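Two hands on one chair: a conversation about the Otum study

July 2018

The team leader at the Oromell lab apologizes for the coffee before we have even sat down, and then talks for nearly two hours without touching hers. I had come to ask about Otum, the two-armed handling study her group has been running, and I had a list of questions with me. We got through maybe half of them, and I am not sorry, as the best parts came from wandering.

Otum began, she tells me, with a complaint. Her group had spent a long winter teaching a pair of arms to move boxes, and the results looked wonderful on paper. "Then in December a visitor asked whether it could pick up a stool, and we all went rather quiet," she says, laughing. "A box is kind to you. Wherever you hold it, it's more or less the same box. Furniture has legs going off in every direction, and the moment you turn it over, all your good places to hold have moved."

So the group stopped working with boxes and started working with light household furniture, the kind a person flips over without thinking. The method they settled on is simple to say and, by her account, miserable to get right. A person guides both arms through a task many times over, and the system learns from those runs where each hand should go and, more to the point, how the two hands should agree with each other. The group calls that agreement the Hassanpour term, after the street where the lab first rented space.

"People think of two arms as one arm, twice," she says. "But once both grippers have hold of the same frame, every small mistake by the left is felt by the right. They're having an argument through the furniture. What we wanted was for them to have the argument early, before anybody squeezes."

Much of the work is done with pieces turned legs up, both grippers on the frame and the fabric sagging between. Cloth was a late addition to the study and one she fought for - it creases and pulls, and it changes shape depending on how the corners are held.
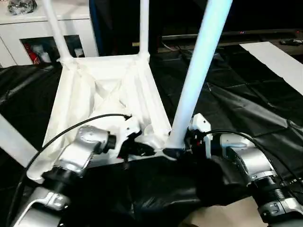
What the runs showed

The study is built on 3624 guided runs, which sounds like plenty until she explains how they were sorted. Of those, 1483 were set aside for having one hand wait idle while the other did everything. "Lovely runs, very smooth," she says a little sadly. "Completely useless to us."

The group had expected that more practice would always help. They trained one version on the first 2000 runs, idle hands and all, and another on a much smaller group of 265 in which the person guiding the arms had been asked to keep both hands busy from start to finish. The smaller set did better at turning a piece over, and it did so by a margin that sent everyone back to check the arithmetic. Twice, she adds, and then a third time over the weekend, when she should have been gardening.

I asked if that made the big set a waste. She thought about it for quite a while. "No, I wouldn't say so. It's good at reaching. It knows where a leg is likely to be. Where it falls down is the handover, when one hand has to let go and find a new place while the other keeps things steady. You only learn that from somebody who was really doing it."

Chairs have been the hardest. A crossbar makes a fine handle, but it sits close to the legs, and a gripper coming in at the wrong angle will knock one before it gets there. The group now lets one hand settle on a bar first and holds the other back until the grip has been checked, a small change that took most of the spring to agree on.
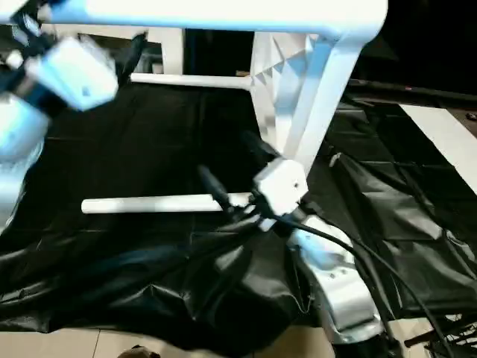 The right gripper against a crossbar of a white chair, with the left arm in motion beside it.

There is more to come. The group at Brirkance, who work on the touch side of things, have offered to share their finger pads, and she is eager to find out whether feeling a slip early would help the second hand decide when to move. She would also like to try heavier pieces, though the arms have their limits and so, she says, does the budget.

Before I left I asked what she would do differently if she were starting again. "I'd throw out the boxes on the first day," she said, and then went off to find me a copy of the run sheets, which she had promised an hour earlier and which I am still slowly reading.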